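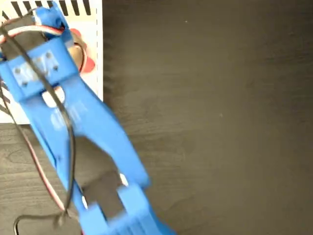

Hekia Hand-Held Gripper Kit: Three Weeks of Teaching by Example

Reviewed by Mehwish Arain

The Hekia kit promises "effortless demonstration capture," and I'd like to meet whoever found it effortless. I ordered one to collect examples for a small policy that moves paper around a table: pick up a sheet, slide it, put it down square. Glamorous stuff. My target was 500 good demonstrations. I have 324, plus a sore thumb.

What you get is a bag of blue 3D-printed parts, a servo, a length of cable and a manual that skips from step 17 to step 31 without a word. I emailed the seller and got the missing pages two days later, along with an apology and a coupon for more screws.

Build

Better than I expected. The printed fingers are long and tapering with a slotted section at the tip, and they've shrugged off a fall onto the kitchen floor. The mounting block is solid. The little translucent plate on its face is held by four small screws, all of which want to be tightened in a particular order that the manual keeps to itself.

The wiring is where the budget ran out. You get a black cable and the servo wires, and no clips for any of it. Mine loops over the block and wanders down one finger like ivy. It does get into the recordings, so if you tidy it halfway through, your early examples and your late ones no longer match. Pick a route for the cable before you record anything and then leave it alone. I learned this on a Wednesday and lost the day's work.

Recording

The software is called Killside, a name I've grown into. You press a key, do the task, press it again, and mark the take good or bad. It's quick, and deleting a bad take really deletes it. Syncing between video and finger position was fine out of the box.

Motion blur is my main complaint. Move at normal human speed and the gripper smears. My brother Zeeshan, who has the patience of a heron, gets clean takes. Mine look like I'm late for a bus. Slow down, and turn on more lights than you think is decent.

A dark wooden table turned out well for me. Blue plastic and white paper both stand out against it, and I've had far fewer tracking dropouts than I did on the pale desk.

Versus the Bretham

I borrowed the Bretham for a weekend. Nicer grip, proper cable channel, twice the price, and software that wants you to log in every time it has a thought. I gave it back without tears.

Verdict

Four out of five. Buy cable clips.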